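Choosing a white for the back bedroom

I have painted four rooms in this house and the back bedroom took the longest, all of it down to picking a white. The painting itself was done in a weekend.

The room faces north. It has one window, a closet with sliding doors, and a ceiling that slopes on the side over the porch. When we moved in it was a yellow that somebody had put on straight over wallpaper. I took the paper off in April and had the plaster patched by Kamran Ranjbar, who did the hallway for us the year before. He charges by the wall and leaves the place cleaner than he found it. He told me to leave the patches alone for a week and I left them for two.

Then I drove out to the paint store in Grutbridge. They have a rack of cards by the door, and the whites alone take up most of one side. The man at the counter said they carry 112 of them. I took home nine cards and taped them to the wall next to the window.

Cards are not much use. They are too small, and the paper they're printed on has a shine that wall paint doesn't. By lunchtime I had thrown out five of them for looking pink or green against the trim. The other four looked the same to me. I went back the next morning and bought sample pots.

I painted the samples onto poster board, two coats each, and left an inch bare around the edges. If you paint samples right on the wall, the old color shows next to them and throws everything off. It also leaves ridges you have to sand. The boards can be moved around, so I looked at them by the window, in the corner behind the door, and flat under the slope. I looked at eight in the morning, at noon, and after dark with the lamp on.

The same white does a lot over the course of a day. One that seemed creamy in the morning was gray by four o'clock. Another one was fine everywhere except under the lamp, where it went the color of an old refrigerator.
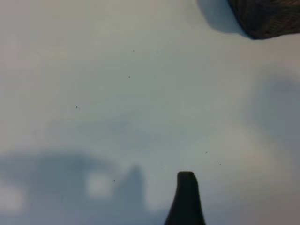 Off-white, cream at the upper left and gray toward the bottom.

My brother-in-law Valeriano Aguirre came by while I had the boards out and said they were all white. He's right that anybody walking in would say so. But I'm the one who works in there every afternoon, and I had already lived with the wrong white once. The kitchen in our apartment in Senau was a very bright one, and on cloudy days it felt like the inside of a freezer.

I ended up with the second warmest of the four, in a matte finish. Matte marks more easily than eggshell, and I wouldn't use it in a hallway or where kids eat. It does hide patched plaster much better. With eggshell, every spot Kamran had filled would have shown up when the sun got low.

For the ceiling I used the same paint. A lot of people will tell you to go brighter on a ceiling, and with a flat one I might have. With a slope, you have to decide where the wall stops, and I didn't want a line running across at shoulder height.

The trim is the one thing I would do over. I kept what was there, a plain bright white, to save time. Next to the new walls it looks a little blue. I have half a can of the wall color left and could get some made up in satin to match, but that means taking the closet doors off their track again, and the left one weighs a ton.

Total for paint, samples, boards, tape and one new roller frame came to 100 dollars, not counting the plaster work. The front room is next. It faces south and gets sun until dinner, so I expect I'll have to start over with the cards.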